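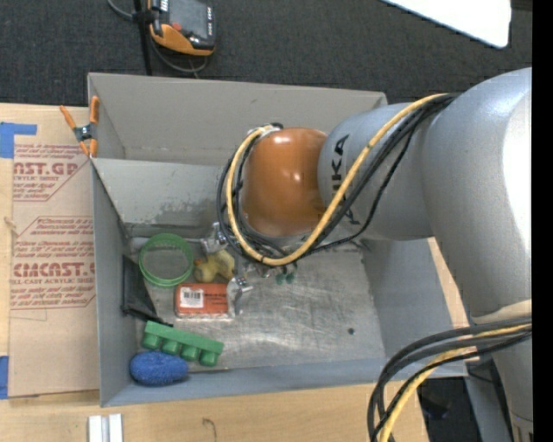

Moushumi Biswas wrote:
Okay but emptying one bin is a trick, and tidying a kitchen is a job. I'll believe in chore robots when one of them can deal with my junk drawer without me standing there.

gluegunandy wrote:
I started this thread so I guess I should defend it, lol. I never said kitchens! My question was whether arms like these can do the boring sorting work in a small shop yet. I pack orders for a craft and hobby store and half my day is picking mixed stuff out of totes. Soft things, boxed things, odd plastic things, all dumped in together. If a machine could take even a third of that off me I'd kiss it.

Moushumi Biswas wrote:
A third, sure. Which third though? In my experience it's the easy third, and then you get all the annoying items back to back with no break. We trialed a picking cell at Sikder (I was on returns there until March) and that is exactly how it went. Boxes, great. Anything with a barcode and a flat side, great. Then a mesh thing comes down the line and the gripper pinches air, backs off, pinches air again.

floortile_50 wrote:
Mesh and see-through stuff is the worst, agreed. Depth cameras hate it. And a thin flat thing leaning on the wall of a bin is right up there. A person just tips it over with a fingertip and grabs it. You don't even notice you did it. With two stiff fingers you have to plan that push as its own move, and then look again, and then go for the grab.

gluegunandy wrote:
See that's what I wanted to know. So is it the hand or the brain?

floortile_50 wrote:
Both? I'd say eyes first, then hand, and the brain is catching up faster than either. I maintain two arms at a machine shop – nothing fancy, they load parts – and they'll put the same part in the same fixture all night long. Move the fixture the width of a pencil and you've got a very expensive paperweight.

PattyLou1712 wrote:
My brother in law bought one of those Floltotstead things for the laundry room and I have Opinions. It folds towels. It does fold towels! It took 40 minutes to do a load I can do during a commercial break, and it left the washcloths in a sad little heap. But here's the thing, he loves it, because he starts it and goes to bed. So who cares if it's slow?

Moushumi Biswas wrote:
Patty I care, because slow at home is fine and slow at work is somebody's overtime. Andy's orders have to go out the same day.

gluegunandy wrote:
They do, by 4. Although overnight pre-sorting would be kind of amazing now that I think about it. Come in and the totes are already split into soft, boxed and weird.

wrenchmonkey wrote:
Going to disagree with pretty much everybody. This has been doable for years if you quit trying to make the robot handle your mess. Give it one kind of thing per bin. Suction cup for the boxes, fingers for the lumpy stuff, people for the rest. Keltik sells a cell set up that way and the one at my plant clears more than 80 picks before it needs a human. The trouble is folks want it to work like a person, out of one jumbled bin, with one gripper, and then they say robots are no good.

Moushumi Biswas wrote:
But if I have to sort everything into separate bins before the robot can sort it, then I have done the sorting!! That's my whole beef.

wrenchmonkey wrote:
Your supplier does the sorting. You ask for it packed that way.

gluegunandy wrote:
My supplier sends me googly eyes in a bread bag. I don't think they're going to pack by gripper type.

floortile_50 wrote:
Ha. Andy, if you do get a demo, bring your own junk. Don't let them use their nice cubes. Take a sponge, a small box, something with holes in it, something skinny, and shove it all up against one side of the bin. Corners are where they struggle, there's just no room for the fingers to get down in there next to the wall. And watch the cables on the arm too, I've had a loose loop snag on a tote lip and it shut us down for the afternoon.

PattyLou1712 wrote:
Bring washcloths.

gluegunandy wrote:
Okay, I've emailed Watier about a demo and asked if I can fill the bin myself. They said they'd get back to me. Does anybody know if you have to bolt these to the floor? My landlord is going to ask.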